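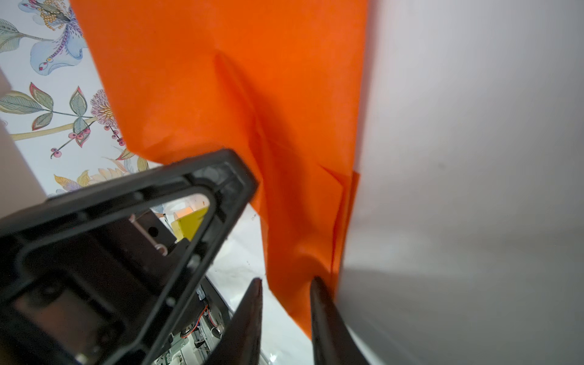
One reader of the last edition wrote in to say that the thin cloths gave more trouble than the heavy ones, and asked why the folding pages only covered towels. Section 7 now deals with light, plain-colored fabric such as the orange sheets in the Lameo set. Towels have moved to Section 8.

7. FOLDING AND STORING THIN CLOTHS

7.1 Before you start

Clear a flat surface at least as long as the cloth. Take off rings and watches that could snag the weave. Cloths must be fully dry. A cloth put away damp will hold its creases and may mark the one next to it.

CAUTION: Do not iron a Lameo cloth above the lowest setting. Do not use steam on the hem.

7.2 Removing an old crease

1. Hold the cloth up by the two top corners and let it hang.
2. Look for diagonal creases. These come from being picked up by a single corner and are harder to fold over than straight ones.
3. Take one lower corner and pull down gently until the sag comes out. Repeat with the other lower corner.
4. If a flap has folded back on itself along the side edge, open it by hand and smooth it from the top down.
5. Leave the cloth hanging for 20 minutes or more if the crease is still there.

NOTE: Thin fabric looks darker where it is doubled or sagging. Check for stains with the cloth spread in a single layer.

7.3 Folding

1. Lay the cloth flat with the hem side down.
2. Bring the left edge to the right edge. Line up the corners first, then the sides.
3. Smooth toward the fold with the flat of your hand.
4. Fold the top edge down to the bottom edge.
5. Fold in half once more. The packet should fit the Haster shelf insert, which is 21 cm deep.

If the layers sit at an angle to each other, go back to step 2. Pressing will not straighten them.

7.4 Storing

Stack packets with the folded edge facing out. Keep to 7 in a stack, or the lower ones flatten and crease again. The Sollow drawer takes two stacks side by side.

CAUTION: Keep bright colors away from direct sun. Orange and red cloths fade first along the outer fold. Turn the packets over every March if the shelf is near a window.

For washing temperatures see Section 5.

Tiongson Home Goods | Customer help desk, ext. 197 | All rights reserved | Back to top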